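Two weeks with the Porkent arms

Jun 6, 2018

I've been itching to write this one up! Kesteck let me spend some proper time with the Porkent, their two-armed care robot, and I've come away far keener than I expected to be.

The kit comes with both arms, the hands and a mobile base. You pay 519 a month to rent it, with training thrown in (Dorota Kołodziej ran ours, and was very patient with my daft questions). Setting up took us 40 minutes, most of it spent hunting for a free socket.

What I love is the hands. They have real fingers, so the robot can take hold of ordinary things and you don't have to buy special handles for everything. Banafsheh Amini had me try 8 different jobs from the Posholm handbook, and wheelchairs were my favourite by miles.
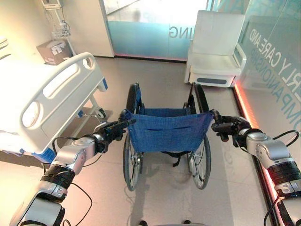 Both hands on the push handles, with the bed to the left.

Grumbles? The cables hang a bit loose for my liking, and the menus need work. Kesteck say new software is coming in July, so I'll be asking for another go then.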